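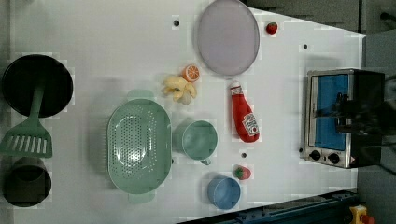
Fig. 1. Play kitchen pieces on a white tabletop, with colander, mug, bowl, pan and toaster oven.

Unit 2: The home corner table
Handout to accompany the session on setting out role play materials

Course: Resia Certificate in Early Years Practice
Bring this sheet with you to the workshop at Sudley. You will need it for the sorting task.

1. What we mean by a table set

A table set is a group of play kitchen pieces put out on a low table, away from the main home corner unit. It suits children who find the full kitchen too busy, and it suits rooms where there is no space for a unit. The adult chooses the pieces. The children decide what they are for.

The set in Fig. 1 is a mixed one. There are things to cook in (the pan, the pot, the toaster oven), things to prepare with (the spatula, the colander), things to eat and drink from (the plate, the mug, the bowl) and a little play food. In your own setting you should be able to place every piece in one of these groups. A piece that fits none of them probably belongs in another box.

2. Colour

The colander, the mug and the spatula in Fig. 1 are all the same soft sage green. Matching colours are pleasant to look at, but they have an effect on sorting. A child asked to "find the ones that go together" may put these three in a pile, and that is a correct answer. Accept it, then ask if there is another way to do it.

The strawberries are red with green tops and stand out well on a white surface. Pale food, such as play bread or play egg, is harder to see on white. Put a darker cloth down if you are using it.

3. Holes and slots

Look at the colander and the head of the spatula. One has many small holes, the other has a row of long openings. Children often notice this before adults do. Words to use in this part of the session: hole, slot, drain, through, drip, lift, turn over.

Activity. Offer dry pasta in two sizes and let the children find out what stays in the colander. Supervise closely. Do not use dried beans with under-threes.

4. Size of the table

At the Plernell nursery the low tables measure 700 mm by 567 mm. This is enough for two children working side by side, or three if one is standing. On a table of this size, put out no more than 11 pieces to start with. Large pieces such as a colander or a toaster oven take up room that the children need for their hands – keep a clear patch at the front where possible.

5. Putting away

Food goes in first, in its own tub. Small vessels go inside large ones. Long handles lie flat along the side of the box. The Ulloa storage boxes used in the workshop have a picture label on the short end, and children from three upwards can generally match pieces to it with some help.

Wipe the table before the next group. Wash the pieces in warm soapy water at the end of the week.

6. Task before next session

Set out a table of your own and draw a simple plan of it. Mark each piece P (prepare), C (cook), E (eat or drink) or F (food). Watch one child for ten minutes and write down the first three things they pick up, in order. Note any piece used for something you did not expect, for example a bowl worn as a hat.

Plans can be in pencil. Half a side of A4 is enough for the notes.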